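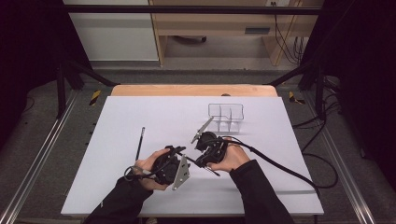 Allmont Craft Room: minutes, September 2026

Present: Rowena Salazar (chair), Sudheer Warrier (minutes)

1. Matters arising
The August minutes were agreed, with Undlow's name spelled correctly this time.

2. Desk organizers
Rowena wants a clear divided organizer at each of the 8 tables. Sudheer doubted it would change much. Brushes get left lying on the table whether or not there is something to stand them in, and a tall brush sticks well out of the top. Rowena said people can at least see what is in a clear one. Agreed to buy 2 and look again at the next meeting.

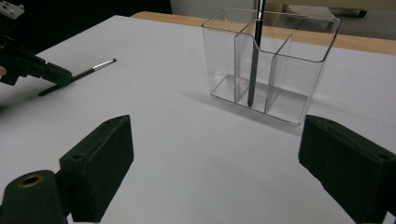
3. Supplier
Drosdale only quotes for 1000 pieces. Sudheer asked who they think we are. Rowena to try Amaral, without much hope.

4. Next meeting
Date to be set by Rowena.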